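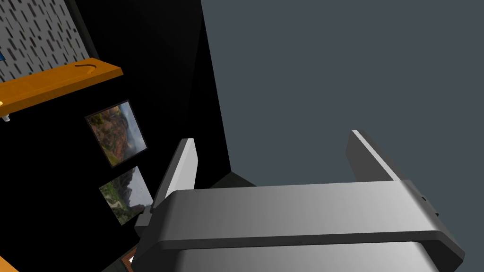

Project report, Economic History module. Topic: Nilton Tamayo and the Sodach Savings Bank
Handed in June 18, 2026

**Why him**

Picked Tamayo from the tutor's list. Not much written in English. Main source was the bank's own yearbooks, plus the memoir, which skips whole years when it suits him.

**Life, short version**

- Born in Kuster, father a grain clerk
- Law first, dropped it, then commerce at Gruline
- Junior inspector at the Sodach Savings Bank, later its governor
- Deputy finance minister for one term. Resigned in October over the loans row
- Taught bookkeeping at Warnine after that, until he retired

**The loans row**

This took up most of our time. As governor he capped farm loans at 2,000 crowns a household. Bigger landowners hated it. The yearbook lists 715 applications in the first year of the cap, 415 of them approved. The memoir says "nearly all" were approved. Clearly wrong, or he means a different year. We went with the yearbook.

The ministry wanted the cap lifted for estates. He signed nothing, then resigned. Two newspapers say he was pushed. His letter of resignation only mentions his health and is four lines long.

**What we argue**

The cap did help small farms, at least at the start. 200 of the approved loans went to first time borrowers, mostly for seed and animals. But the bank had no money set aside for a bad harvest and he knew it, he'd written a note on exactly that as an inspector. So the usual picture of him as the careful one needs changing a bit.

**Problems**

Yearbooks for two of his years as governor are missing from the libary copy. Exchange rates: gave up, all sums left in crowns. Translation of the memoir is our own, so some of the quotes are a bit stiff. Dates for the Warnine job dont match between sources, we left them out.

**Still to do**

Footnotes in section on the resignation need page numbers. Table of loans by district goes in the appendix, half typed up. Ask if the newspaper cuttings count as primary sources.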